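Sastley Indoor Growing Hall: Gallery

The growing hall at Sastley was refitted in February. Visitors come through to see how a commercial greenhouse is laid out, from the rows to the packing end. The plants and produce on show are artificial, so the displays stay the same all year and can be handled. Farzana Rana planned the rows and Rafia Shaikh put together the crates and the display racks. Admission covers the hall and the seed room next door.

The hall is on the ground floor of the Vinard building. Groups of up to 58 can be booked in at one time. Larger groups are split in 2 and start at opposite ends.

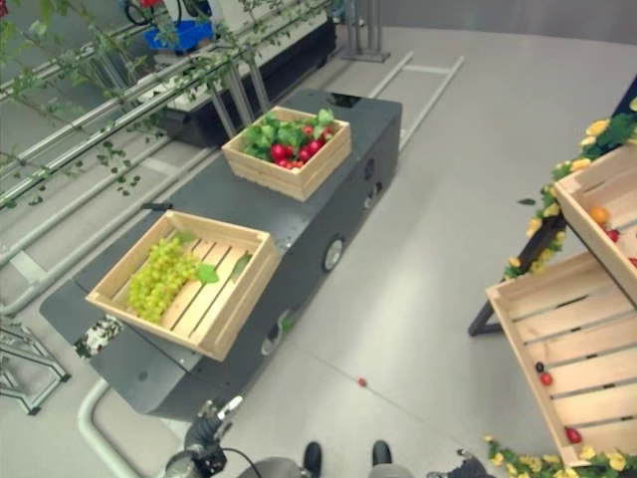 Grapes and radishes in wooden crates, with the pipe rails on the floor to the left and vine leaves hanging over the metal rails behind.

The crates are changed between displays. Grapes go in the shallow slatted ones so they can be seen from the side. Radishes are kept with their leaves on and bunched together, the way many growers send them to market. School groups are usually asked to match each crate to the row it would come from, and a printed sheet for this is kept at the desk.

Pipe rails in a working greenhouse often carry hot water for heating and also serve as a track between the rows. Please step over them and keep bags off the floor on that side.

More pictures from the seed room and the Awan Street entrance will be added when the signs are up. Prints can be ordered at the desk by quoting gallery number 187.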